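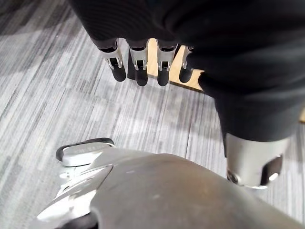
Where should wooden boards be kept while a carpeted room is being set up?
Against a wall that has been cleared for the purpose, standing on a protective strip, with the finished faces turned toward each other.

Speaker notes: Handling Boards and Panels in Carpeted Rooms
Facilities Services, Fiddale Learning Center
Session date: 2023-02-01

Opening
Welcome attendees and confirm that everyone has the handout. State the scope of the session: light wooden boards, shelves and panels that are carried into finished rooms and placed on carpet before assembly. Stone, glass and metal shelving are covered in the Druvier Building session and will not be discussed today.

Say: The Center took delivery of 1,035 boards for the current furniture program. Most of them will spend at least one night on a carpeted floor before they are assembled. These notes deal with that night and with the hours on either side of it.

Slide 2 - The floor
The gray carpet in the teaching rooms was selected for its streaked pattern, which hides lint and ordinary foot traffic. It also hides small hardware. Screws, shelf pins and washers that land on it are hard to find by eye, and several were picked up by vacuum cleaners in January. Staff are asked to keep hardware in a lidded tray and to close the lid before leaving the room.

Remind the audience that carpet gives under a narrow edge. A board that stood straight on the loading dock may lean differently after an hour on pile. Check it again before walking away.

Pause for questions on flooring. If asked about replacement carpet, refer the person to the Aguirre Wing project office.

Slide 3 - Standing or flat
Boards may be stored flat if the room will stay closed. Where people need to pass through, boards are to stand on a long edge, leaning against a wall at a modest angle. A board should never be propped on a corner. Corners crush first, and a crushed corner on pale wood cannot be repaired to the standard we accept.

A standing group is limited to 6 boards. Larger groups become difficult to separate, and the one at the back is usually the one that is wanted.

Show the sample board and let the front row handle it.

Slide 4 - Boards with notches
Some pieces in the program have a stepped or notched corner so that they fit over a rail or around a baseboard. Please spend extra time on this slide.

The notch is the weakest part of the piece. Do not lift by it and do not hang anything from it. When the board is standing, keep the notch at the top or to the side, clear of the carpet. The notch also tells the assembler which way the board faces, so boards in a group should all have it on the same side. Crews in the Aguirre Wing adopted this practice early, and the sorting there went faster as a result.

Slide 5 - Moving boards within a room
Lift, then turn. Dragging a long edge across carpet leaves a dark line in the pile and can pull a loop. Any board taller than the person carrying it requires 2 people. Gloves should be clean and close fitting; loose cuffs catch on edges.

Set the lower edge down first, along its whole length, and lean the board back afterward. Keep fingers away from the bottom edge as it meets the floor.

Slide 6 - Surface care
Pale, smooth faces show fingerprints and tape residue. Use paper labels on the back only. The Evum cleaning sheet in the handout lists the cloths that may be used. Water should be kept to a minimum, and a cloth that drips is too wet.

If time is short, skip to the last slide.

Slide 7 - Records
Each room has a log sheet inside the door. Enter the number of boards left standing, the wall they are on, and any damage noticed - including damage that was there on arrival. The first 144 sheets have already been returned and are filed by room number. Sheets with no wall marked will be sent back to the crew.

Practical portion
Divide the audience into pairs and move to the carpeted area at the rear of the hall. Each pair lifts, turns and sets down one notched board. Collect the trays before dismissing the group, and check that all the lids are closed.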